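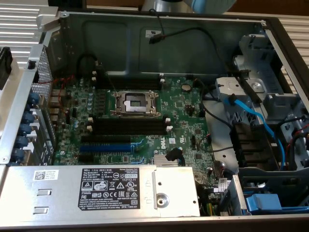 *Dell chassis on the bench at the Giltesmont open day, side panel off, processor socket covered.*

# Open day at Giltesmont: questions we keep getting

Posted 10/6/19 by Nerys Gronow for the Binport repair shop

Several of us went to see the Prumow cell at Giltesmont, and the same questions have been landing in my inbox ever since. I've put the answers in one place. I went in doubtful and came home a little less doubtful on a couple of points and more so on others. If you want the sales version, Aranda has a brochure.

### What was the demonstration supposed to show?

Robot handling of used desktop computers. Aranda, who run the cell, say it can take over parts of the strip-down and rebuild work that we do by hand at Binport. The invitation said "end-to-end refurbishment." What we watched was memory modules going into a board, plus one attempt at a cable.

### Were the computers real ones, or props?

Real ones. The picture at the top is the kind of thing they had out: a Dell machine on its side with the green motherboard still mounted and a bank of memory slots on each side of the processor socket. The power supply takes up a big piece of the case and the drive cage takes up another. Anyone who has worked on these knows how little room that leaves for a hand, never mind a gripper.

I did ask whether the machines had been picked for the day. I was told they were "representative." I asked of what, and we moved on to the next station.

### Did it work?

Partly. I stood through 15 memory insertions. Three of them had to be done over, and in two of those a member of staff stepped in and pressed the module down by hand. The staff member was quick and polite about it, and if you were at the back you would have missed it.

I wouldn't put much weight on those numbers. It was one afternoon. But they were the only numbers anybody got, because the ones on the slides had no dates and no sample size.

### What about cables?

This is where I'd ask you to look at the picture again. There's a thin black cable coming down from the top edge of the case with its connector hanging, a blue data cable curving out of the drive area, a bundle of black ones beside the cage, and a knot of thin colored wires near the power supply. That is a normal computer. It is also most of the job.

The one cable attempt I saw was stopped before the plug went in. The operator said the position was off and that they'd come back to it. They didn't while I was there.

### Could it install a processor?

It wasn't shown. The socket in our picture has its cover on, and I never saw one come off. Asked directly, the presenter said processor work was "on the roadmap" and possibly something for January. Bent socket pins are the most expensive mistake we make at Binport, so I'd want to watch that one from close up and more than once.

### How fast is it?

Slow. An experienced person on our bench would have been well ahead. Aranda's reply is that the robot doesn't take lunch, which is true, but the person standing beside it does, and on this showing you still need the person.

### Does the case have to be in a fixed position?

I got two answers. The presenter said no, the system finds the parts for itself. The technician who was setting up between runs said it helps a lot if the case is where the system expects it, and I noticed he lined each one up with some care. I believe the technician.

### Will it handle brands other than Dell?

They said yes. We saw only Dell. Our intake is very mixed, and a good share of it is small cases where you have to take the drive tray out before you can get at anything else. I offered to bring over a crate of our worst ones. They took my card.

### How much does it cost?

No price was given. "It depends on configuration" was as far as I got. There was talk of a monthly lease, with service visits billed on top.

### Is anyone at Binport losing their job over this?

No. We have not ordered one, we have not agreed to a trial, and I wouldn't recommend either on the basis of what I saw.

### Was there anything you liked?

Yes, and I should say so. The arm was gentle. When a module didn't seat, it stopped instead of forcing it, and I've worked with people who wouldn't have. The technicians also gave straight answers when the presenter was out of earshot. If the cell did nothing except memory, and did it all night on a stack of identical machines, I could see a big leasing company getting some use out of it. That isn't us.

### Can I go and see it myself?

They plan to hold another one. You have to sign up through Aranda, and places go fast. Stand near the bench and not near the screen. Bring your own stopwatch, and ask them to run a machine you choose. I'd like to hear what they say to that.

### Do you have more pictures or a video?

No video. Filming wasn't allowed during the runs.

### Who do I write to if I think you're being unfair?

Me, at the shop. If Aranda sends proper figures I'll add them to this page.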